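Conditioner residue on dark leather couch

Asked by Yen-ting Liao, 2020-03-31

I applied conditioner to a dark brown leather couch in February. The seat still feels tacky. The bottle says to use 100 ml per couch and I used all of it. How do I remove the excess?

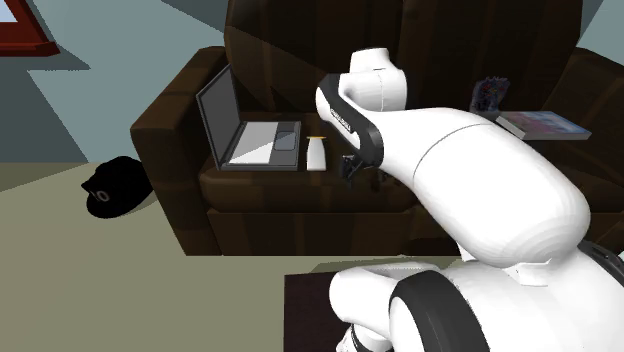
2 answers

Ashok Katiyar
Too much product for one coat. Buff with a dry cotton cloth, then wipe with distilled water and a drop of pH-neutral soap. Let it dry overnight and repeat if needed. Do not use alcohol, as it strips the finish.

Harvey MacDonald
Cornstarch worked on mine. Leave it on for a few hours, then vacuum.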